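Search this site Enter keywords Go

5.3 Missed releases during sleeve folding

The most common fault in the Lellau trials was a missed release. After laying a sleeve across the torso, the gripper opened and lifted, but one fingertip stayed hooked in the knit and dragged the top layer with it. Of 511 folding attempts, 43 ended this way. The controller reported success in all but 11 of them, because its check used only finger position and never looked at the cloth.

We first blamed the fingertip pads, which had passed 2,000 cycles by December. New pads made no clear difference. The Fumer logs then showed that the arm began its lift before the fingers were fully open. On smooth jersey this did no harm. On ribbed or waffle knits the fabric caught.

Figure 4. Wrist camera view of a long-sleeve shirt with one sleeve folded across the body.

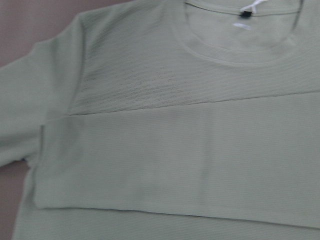

We changed two things. The lift now waits for a full-open signal, and the wrist camera compares the fold line before and after the arm moves away. If the line shifts, the cycle stops and an operator is called. The second check sometimes stops on shadows along the sleeve edge, and we have not yet fixed this.

Comments (2)

nukau_lab: Same fault on our towel line. Did you try a slower lift first?

zheng-reader: Would like to see the results split by fabric.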